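Shared kitchen at Trestgate reopens with new counter and longer hours

The shared kitchen on the ground floor of the Trestgate building is open again after a refit that took most of the summer. Residents and members of the Robichaud cooking program can book it starting this week, and the evening sessions that were dropped in the spring are back on the calendar.

The biggest change is the counter. The old one had a seam down the middle that had been lifting for two years, and water got into it every time someone wiped down after a class. It has been replaced with a white marble-patterned surface that runs back to the wall. The cost of the counter and fitting came to $1,086, paid out of last year's booking fees.

"The seam was what people complained about," said Mei Lindqvist, who manages bookings for the building. "You would roll out dough and end up with a line across it. We had a stack of comment cards that all said the same thing."

The wall behind the counter has small mosaic tiles in green, gray and teal. Lindqvist said the tiles were chosen from leftover stock at Bunden, the supplier that also delivered the counter, and that the order arrived in two parts, which held the work up for more than five days in August. The fitters used the time to rewire an outlet that had been out of service.

The appliances now stand together at the back, with a toaster next to the toaster oven. In the old layout the two were on opposite sides of the room and shared an extension cord with the kettle. Everett Villanueva, who runs the Robichaud program, had asked for them to be moved.

"Half of what we teach new cooks is done in a toaster oven," Villanueva said. "Roasted vegetables, baked eggs, fish in foil. A lot of our people don't have a full oven at home, so there's no point in teaching them on one."
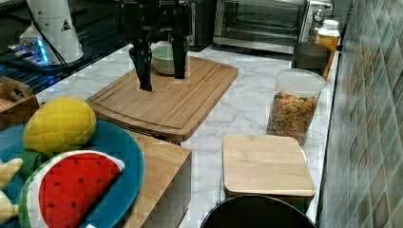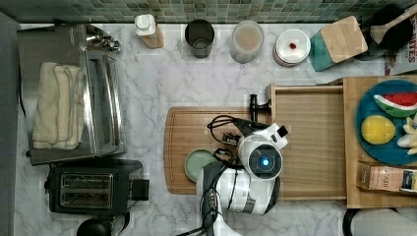
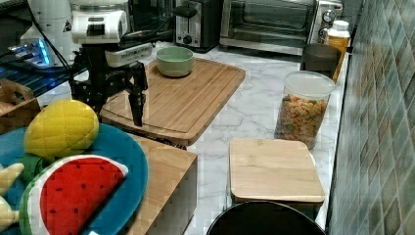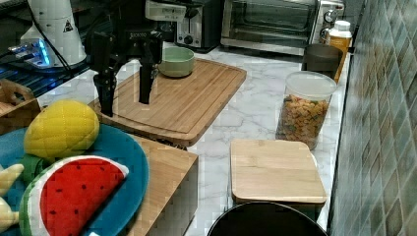
The counter at Trestgate, with the large grooved cutting board.

Villanueva's introductory course has four sessions and takes up to five people at a time. The first session covers knives and boards, the second covers vegetables, and the third is given over to eggs and grains. In the last one the group plans a meal, shops for it and cooks it together. The fee is unchanged from last year, and people who have already paid for a canceled spring session can use that payment toward any course before the end of the year.

Bookings outside the course are open to anyone who lives in the building or on the two streets behind it. A slot lasts two hours, including cleanup. Morning slots start at 8 and the last evening slot ends at 9:30. The kitchen closes for an hour at 1 p.m. so that the floor can be mopped and the trash taken out.

Some of the rules have been rewritten. Dry goods such as cereal and pasta can now be left on the counter between sessions if they are in a closed container with a name on it. Anything in an open bag will be moved to the cabinet, and anything in the cabinet without a name will be thrown out at the end of the month. Fruit can be left out overnight but not over a weekend.

The rule on cutting boards has also changed. Under the old system each board was supposed to be used for one kind of food, with a colored sticker on the edge to show which. The stickers came off in the wash and the system had mostly been ignored. Wooden boards are now for bread, fruit and vegetables only. Raw meat and fish go on the plastic boards, which are kept in the rack under the sink. Boards must be washed by hand, wiped dry and stood on their edge.

Ngọc Lục, who has used the kitchen for six years to cook for her family's holiday meals, said she was pleased to have a long stretch of counter to work on. She makes spring rolls in large batches and used to bring a folding table from her apartment.

"I need room for the wrappers, room for the filling and room for the finished ones," she said. "Before, I was always putting trays on the chairs."

She was less happy about the two-hour limit. Under the previous rules a regular user could book a whole morning, and Lục said two hours would not be enough for some of what she makes. Lindqvist said users can book two slots in a row once a month, and that the limit could be looked at again in the winter if there are many empty slots.

There was some disagreement over the drawers. The original plan called for taking them out and putting in open shelves, which would have been cheaper. Several users objected at a meeting in May – mostly over dust and the safe storage of knives – and the drawers were kept. The handles are dark metal and stand out far enough to be pulled with a wet hand or a couple of fingers, a request that came from older members of the Robichaud group.

Reginald Whitlock, a retired baker who teaches a bread class in the kitchen, said he had argued for the shelves and still thought they would have been the better choice. "People put things in drawers and forget them," he said. "I found a pastry cutter in there that I'd been missing since the class started." His class returns next month with a new session on flatbreads, and he is asking people to bring their own flour.

A few jobs remain. The light over the sink flickers and a replacement has been ordered. The door to the hallway sticks in humid weather and will be planed down when the carpenter from Skimcombe is next in the building. The dishwasher was not part of the refit and will stay as it is for now, though Lindqvist said it is slow and that users should leave enough time for a full cycle or wash up by hand.

The building is also looking for donated kitchenware in good condition. Small mixing bowls, wooden spoons and lidded storage containers are the most wanted items. Large pots are not needed, and electrical items cannot be accepted unless they have been tested. Donations can be left with Kirsty Tennant at the front desk until 6 p.m.

Tennant is also handling key cards. Cards issued before the refit will no longer open the kitchen door and have to be exchanged in person. There is no charge for the exchange, but a lost card costs $5 to replace.

Booking sheets for the coming month are posted next to the kitchen door, and slots can also be reserved by calling the front desk.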